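Build-your-own bench arm, handout 3: the simulated bench

Right, you've all got a Grunard kit in a box and you all want to plug it in. I know. I wanted to as well, and I stripped two wrist gears in my first evening doing exactly that. So this session we stay on the laptops. By the end of it your arm should be picking a small cube off a table that doesn't exist, and only then do we go over to the real bench at the back of the Stukorstead workshop.

What you need for tonight: the laptop with Veres installed (see handout 1 if you haven't done that, it takes ages on the workshop wifi so please do it at home), the arm file you saved last time, and a notebook. Paper, please. I've watched too many people lose their joint limits when the battery went flat.

Setting up the table

Start with the table and leave the arm out until you're happy with it. Measure your own table at home if that's where the arm is going to live, kitchen tables included. Type in the height of the top, then the length and the width, and check you're working in millimetres. Someone in the last group had a table 679 metres tall and spent half the session wondering where the floor had gone.

Give the top a checkerboard. It looks like something out of a sweet shop but it's the handiest thing you can do, as you can judge where the gripper is against the squares when there's not much else to go by. Pick two colours you can tell apart in poor light. Mine are pink and a sort of purple-blue, and no, you don't have to copy them!

Then bolt the arm on towards the back of the table, so that the reach is all out in front. Save it under a new name before you touch anything else. 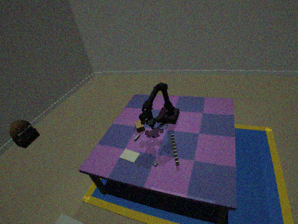
Source: simulator render, M. Bevan, course files, handout 3

With the elbow right up like that, the forearm comes down fairly steeply and the fingers can get in close to the tabletop without the rest of the arm knocking into things. Compare it with your own. If your elbow has flopped out to the side, you've probably got the sign wrong on joint 2 (I do this every single time I start a fresh file, so no shame in it).

The see-through purple shapes over the tiles are worth a look too. You can make out bits of arm and fingers in them. When you get ghostly shapes like these in your own window, find out which setting is drawing them before you carry on – it might be a target pose, it might be the collision shapes, and the two want very different things from you. There's a list of the display switches under the View menu. Turn them off one by one and write down which one did it.

Small things to pick up

Put a few bits on the table, different sizes and colours. A little cube on top of a block is a good early test: you have to lift the cube away and leave the block where it is. Something long and thin is much harder, so try a striped stick once the cube is going well. Add a flat pad as well if you fancy a sulk. I still can't get mine off the table cleanly.

Keep the first moves slow. The speed box in Veres goes up to 3,000 and I'd like everybody at the very bottom of it until I've been round. A fast arm in the simulator costs you nothing, I grant you, but the same file is going to drive the real one and you will forget to change it back.

If the cube shoots off across the room when you grip it, your fingers are closing too far. Open the grip file, knock the closing distance down a touch and run it again. If it just slides out, go the other way, or look at the friction value, which for some reason starts at zero in the Balteck finger add-on. I've written to them.

Moving to the real bench

When you've had 6 clean lifts in a row, call me over and we'll load your file on to the bench arm together. Stop switch in your free hand, sleeves rolled up, tea on the other table. We'll run it first with nothing to pick up, then with a cube. Expect it to miss. The real joints have a bit of slop in them that the simulated ones don't, and most of handout 4 is about measuring it.

For next time: save your table file, bring the notebook, and have a go at stacking one cube on another in the simulator. Bring the version that went wrong as well as the one that worked, as I'd like to go through a couple of them on the big screen.

Mabli Bevan

Contact: ask at the Stukorstead workshop desk | © Mabli Bevan, course handouts | Back to top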